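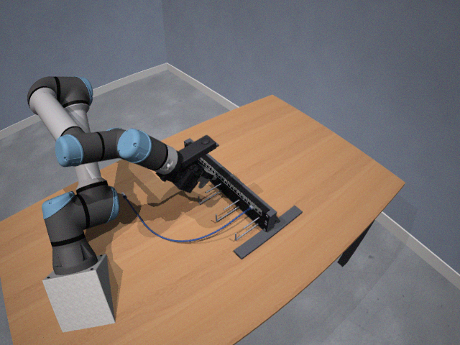 Regional Cinema Forum > Festival Screenings > "The Weighbridge" (dir. Radonjić): general discussion

Thread opened 29 Aug 2023

Moderator_Nesau
Members are invited to use this thread for discussion of The Weighbridge, shown at the Nesau Film Society as the opening title of the late summer program. Plot details from the final act should be announced at the head of a post. Questions about tickets and refunds belong in the box office section.

hallam_row_f
I attended the first screening and wish to record a favorable opinion. The film concerns a clerk, Bester, who weighs trucks at a quarry gate and discovers that the figures he enters are being changed overnight. Very little else happens for the first hour. The director trusts the audience to watch a man read a ledger, and I found that I was glad to do so. Kai-wen Yeh, in the lead, has a way of putting down a pen that conveys more than most of the dialogue.

The sound work also deserves mention. The trucks are heard long before they arrive, and by the middle of the film one begins to dread them.

pellworth
I must respectfully differ. The first hour is slow because the script has not decided whether Bester is a coward or a fool. Scene after scene ends with him looking at the same column of numbers. The quarry owner, Sorkier, is given one speech of any substance, and it comes too late to be of use. A thriller about fraud ought to let the viewer understand the fraud. I left unable to say who profited or by how much.

hallam_row_f
The sum is stated. Bester tells his sister that each truck is short by 1,000 pounds on paper, and the contract is read aloud in the canteen scene. I would agree that the canteen scene is badly mixed and that the line is easily missed.

pellworth
Then I missed it, and I withdraw that part of the complaint. The rest stands.

c_archivist
A point of information for those comparing versions. The cut shown at Nesau is 15 minutes shorter than the one listed in the printed program. The missing material is the subplot with the sister and the rented house. She now appears in only two scenes, and her anger in the second of them has no clear source. I have seen the longer version and consider it the better film.

Moderator_Nesau
The Society confirms that the shorter version was supplied by the distributor. The program had already gone to print. A corrected running time has been posted in the foyer.

orchard_lane
Was there any announcement before the screening? There was none on the evening I attended, and I regard that as a discourtesy to members who pay for a full season.

Moderator_Nesau
There was no announcement at the first screening. One was made at the second. The comment has been passed to the program office.

tobin.m
On the matter of the ending (details follow).

I do not accept the reading, which I have now heard several times, that Bester burns the ledger out of fear. He has copied page 561 by hand in the scene before. The camera stays on his coat pocket as he walks past Sorkier at the gate. He intends to use it — the film simply stops before he does.

pellworth
The film shows him copying a page. It does not show which page he puts in the coat, or whether he puts one there at all. If Radonjić wished us to be certain, a single shot would have settled it. I take the coat pocket to be a tease, and a rather cheap one.

c_archivist
The longer version does not settle it either. It does, however, include a short exchange in which the sister asks what he is carrying and he answers "lunch." I have always taken that line as support for tobin.m's view.

hallam_row_f
That is a serious loss. I would have liked to hear Yeh deliver it.

orchard_lane
Will the longer version be shown at any point? I would attend a second time, though not at full price.

Moderator_Nesau
The Society has requested it for September. Members will be notified by the usual bulletin if the request is granted. No decision has been made on pricing.

pellworth
I shall attend, and I shall listen more carefully in the canteen.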